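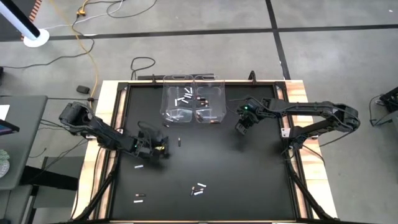 So do the people get sent home once the arms can sort a tub of batteries? That was a reader comment under my October tips, and a fair thing to ask! Short answer from our bench at Calado: no, but my day looks pretty different now, and a few of the habits I picked up are worth stealing for your own junk drawer or workshop.

I've been at the Volbridge shop 13 years, and for most of them sorting batteries meant me, a stool and a sore neck by lunch. We get more than 2000 a month. These days I set up the table, watch the first few picks, and deal with whatever gets left over (there is always something left over). My hands do less and my eyes do more, so I take my breaks on time now. I used to skip them.

Tip one is to sort by one thing at a time. I used to try for size, brand and age all in one pass and make a mess of all three. Pick the one that matters most, do the whole pile, then go back through for the next. The arms taught me that, really, and it works just as well with screws or spice jars.

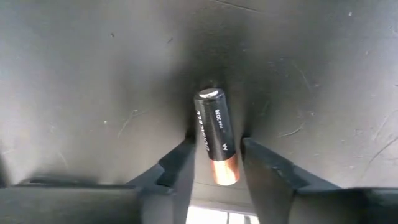 Tip two, read the date while the battery is already in front of you. We have a strip of Narow tape on the shelf for marking the oldest year in each tub, and at home I do the same with masking tape and a pen. Anything leaking or crusty goes straight to a person at our place, with gloves, and please do it that way in your kitchen too. Don't save it for later in a cup.

Tip three is spacing. Dump a full tub in a heap and everything slows down, me included. Shake out a handful, spread it with the side of your hand, and leave some bare table between the batteries. Oh, and tape over the ends of your nine-volts before they go in with anything else.

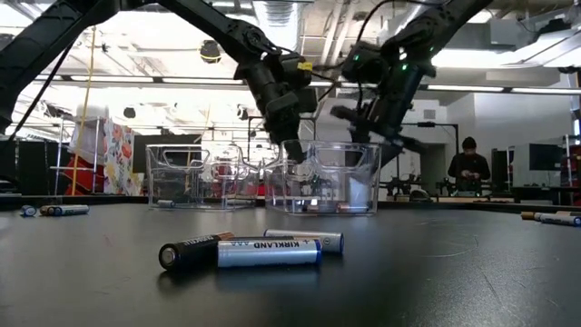 The part I didn't expect was the talking. When I sorted alone I had the radio on and that was it. Now we stop a couple of times a shift to argue over what counts as "the same kind," and whoever has the tub list (ours is called Clitetti, don't ask me why) writes down the answer. Agree on the rules out loud before you start. My family does this for the recycling now and there's a lot less grumbling.

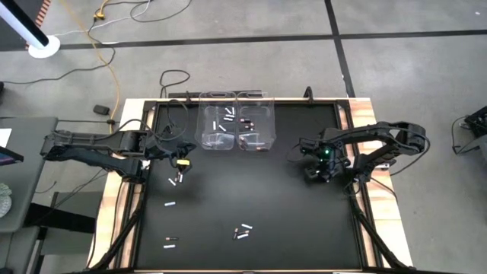
Containers make more difference than speed ever did. Buy clear ones, the same size, and push them right up against each other so you aren't reaching across a gap. We keep silver batteries in the left bin and the dark copper-topped ones in the right, and a glance through the plastic tells me if a stray has landed on the wrong side. Leave the undecided ones out on the table until you've made up your mind, and wipe the bins with a dry cloth before the next batch.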